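Home | Notebook | Recipes tried | Suppliers | Older entries

February, starting 7.15 am

Marmalade set trials, batch 6

Best morning in the kitchen this year! I'd more or less given up on the whole "overnight soak with the pips in a separate bag" business after batch 4, which came out like orange soup, but Anoma Khondokar rang from Sernotham last night and talked me round. Her point was that I'd been soaking the pips in too little water, so all the good stuff stayed stuck to the muslin. She does hers in a proper bowlful, with the pith scraps thrown in too, and squeezes the bag by hand until it goes slimy. So I did exactly that, and by the time I came down the pip water had turned to jelly. Actual wobbling jelly, before any cooking at all. I stood there tipping the bowl from side to side like a child.

Method, so I can repeat it:

Seville oranges from the Fukville market, halved and juiced. Peel cut by hand, medium (the food processor ones in batch 5 looked like sawdust, never again). Peel and juice in the big pan with the water, pips and pith in their own bowl. Lid on both, left overnight in the back pantry. In the morning pip bag and all its jelly went into the pan, then a slow simmer until the peel squashed between finger and thumb. Do check this properly. Once the sugar is in, the peel won't soften any further, and that was what went wrong with batch 3.

Weight of pan contents before sugar: 3,000 g on the nose, which made the sums easy for once.

Warmed the sugar in the low oven first. I can't swear it makes a difference to the set but it dissolves far faster and you get less of that gritty ring round the side of the pan. Stirred till clear, then up to a hard boil in the old Engström pan. I'm so fond of that pan. The base is thick enough that nothing has ever caught, and it's wide, so the steam gets away and the boil stays short. Anoma, if you're reading this, you still can't have it.

Timings from the boil:

Plate test at 6 minutes, nothing, ran straight off.
Second test at 9 minutes, a skin forming but it broke when pushed.
Took the pan off the heat while each plate cooled, which I always used to forget. Third test wrinkled beautifully and held its line when I ran a finger through it.

The thermometer was reading 95 while the pan was plainly at a rolling boil with sugar in it, so that's wrong by a long way and I'm going back to the cold plate until I get a new one. Somebody please don't put it back in the drawer, it's in the bin for a reason.

Rested it off the heat before potting so the peel would hang evenly. It did! Batch 5 had all its peel crowded at the top of the jar with clear jelly underneath. Jars were hot from the oven, lids boiled, all filled while the marmalade was still thick and slow.

Colour is a deep amber, a bit darker than Anoma's. Taste is sharp first and then properly bitter at the back, and the spoonful on toast was gone before I thought to write any of this down.

Next thing to try is a mixed citrus batch. Greener fruit ought to be sharper, and I'd like to see whether it needs less help from the pips. Not settled on proportions yet.

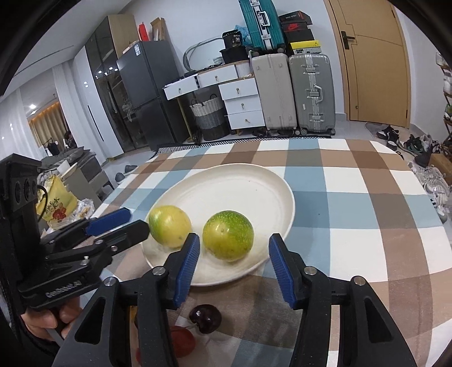

Two green-yellow fruits on the oval dish, check cloth.

Also want to redo the Skurkberg recipe, the one with whole fruit boiled first and chopped afterwards. It's much less fiddly, and the flavour is rounder, but my set has never been firm. Perhaps the pips could be fished out after the first boil and simmered again on their own in a little of the cooking water. Will ask Anoma what she thinks.

To do: more muslin, wax discs, labels that don't curl. Check the set on batch 6 again tomorrow morning and write it in here underneath.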